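Topic: Is a longer focal length always better for small planetary nebulae?

jussara_a
Joined in July
Good evening to all. My name is Jussara Arruda and English is my second language, so please excuse me if some word is wrong. I have a small refractor of 422 mm focal length and I want to photograph planetary nebulae. On my last try the nebula was so small that I first took it for a star. My neighbor in the club tells me I must buy a long telescope. But I read also that the sky here is not steady enough to use it. Which one is correct?

tsang_north
Both are correct. With 422 mm the small ones will always look like green dots. But you have many larger targets, the Dumbbell for example, and the Helix if your southern horizon is good. I would do these first and keep the money.

fludton
I don't agree with tsang_north. Small planetaries are very bright for their size. You can take short exposures, one or two seconds, and stack only the sharp ones. Unsteady air hurts you much less this way. A used 8 inch reflector would change everything for her.

tsang_north
It would also change the mount. She did not tell us which mount she has.

jussara_a
It is the Olik, the small one. In the manual is written that it carries 5 kg for photography.

fludton
OK, then the 8 inch is too heavy. I take that part back. The short exposures I do not take back.

hovititz
Has anybody asked about the filter? From a town, an OIII filter gives more than any telescope. I took 233 frames of the Ring with one and 42 without, and I threw the 42 away.

fludton
You compare 233 frames with 42 frames and you say the filter won?

hovititz
The single frames, side by side, same exposure. The background was much darker with the filter. The total has no importance for this.

fludton
Fine, for single frames I accept it. But with a filter the stars become weak, and then the software finds too few of them to align. At one second this is a real problem.

jussara_a
Thank you, I did not think of alignment. So with filter I should expose longer, and without filter shorter? My guiding is good for 60 seconds if there is no wind.

tsang_north
Yes. Start with 30 seconds, look at the star shapes, then go up. Take 600 frames over several nights if you have patience. And please take new flats each time you turn the camera.

hovititz
I never take new flats and I see no difference.

tsang_north
I have seen your corners.

jussara_a
I will try the Dumbbell first, with a borrowed filter. One more question, is the Moon a problem with OIII? It will be almost half on my free night. 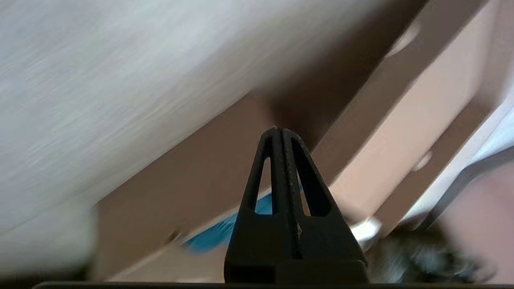
Black finger with the narrow groove, pale surface behind

hovititz
Half Moon is OK if you point far from it. OIII suffers more than H-alpha, so stay on the other side of the sky.

fludton
I would wait for the Moon to set. The Dumbbell is still high enough in the early evening in fall, so check the times for your place before you decide.

jussara_a
It sets before midnight here, but then the Dumbbell is low over the roof of the neighbor. I will begin early and keep the frames in two folders, with Moon and without.

tsang_north
Good plan. Post one raw frame from each folder, please, before any stretching.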